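Gripper Comparison, Unit 3: Two-Handed Tools
Instructor: Reiko Tamura
9 February 2023

In this unit we compare two finger designs, Wostance and Nornia, on one sweeping task. Please read the notes before you come to the lab. 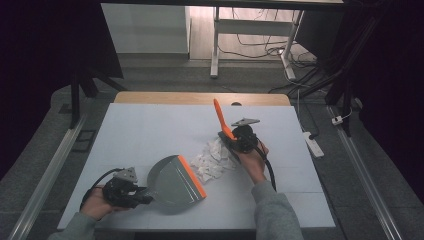
Grip stability is our first measure. A tool must not turn inside the fingers when it meets the table. For sweeping, one gripper holds the dustpan and the other holds the brush by its orange handle, so the load on the two sides is different. The dustpan side needs holding force – the brush side needs resistance to twisting. Write the two scores separately.

The second measure is the repeat rate. Each pair of students makes 36 trials per design. Last September the class collected nearly 700 trials.

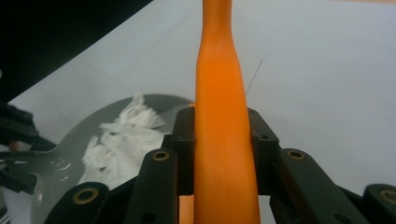 A trial counts as failed if the handle slips so far that you must grasp it again. Small rotation is permitted, but note it in the Nigam log sheet. Do not change the finger pads between trials of one set.

Homework: read the Jundport notes, section 3, and bring one question.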